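Die Küche als Wohnzimmer

In Tevstead hat man die Küche lange versteckt. Sie lag hinten im Haus, die Tür blieb zu, und Gäste haben sie nicht gesehen. Heute kauft man dort keine Wohnung mehr, ohne zuerst nach der Arbeitsplatte zu fragen.
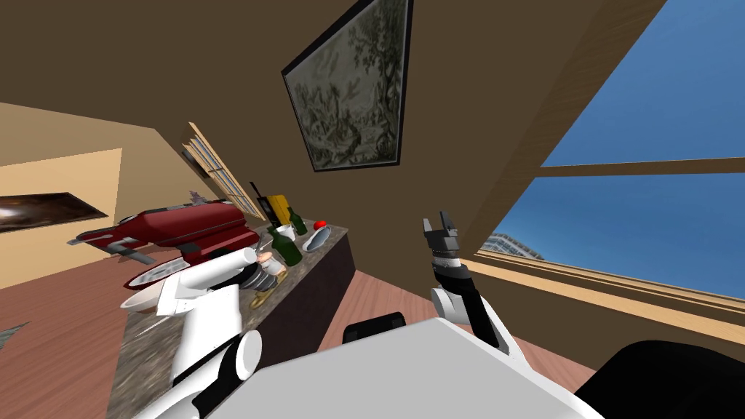 Von Priya Achterberg
Redakteurin Wohnen
4/28/25

Tsehay Nigatu hat in Daltow 19 Küchen geplant und in zwei davon selbst gewohnt. Sie erzählt, dass die Kunden früher über Schränke gesprochen haben. Jetzt sprechen sie über Stein, über Licht und über die Frage, wo man am Abend sitzt. «Die Leute kochen weniger als ihre Eltern», sagt sie, «aber sie stehen länger in der Küche.»

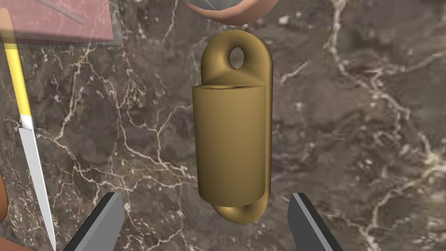
Bei Valdir Pacheco ist es umgekehrt. Er kocht jeden Tag, und sein Raum hat nur neun Quadratmeter. Den Tisch hat er von seiner Tante bekommen — er wackelt, und er will ihn trotzdem behalten. Für einen neuen hat ein Schreiner 241 Euro verlangt, das war ihm zu viel.
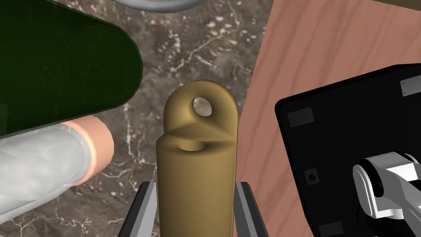

Im Mai wird in der alten Molkerei von Zawadzka eine kleine Ausstellung über Küchen eröffnet. Man kann dort Herde, Kochbücher und 184 Briefe sehen, in denen Hausfrauen einander Rezepte geschickt haben. Pacheco hat einen Topf ausgeliehen und möchte ihn bis zum Sommer zurückhaben.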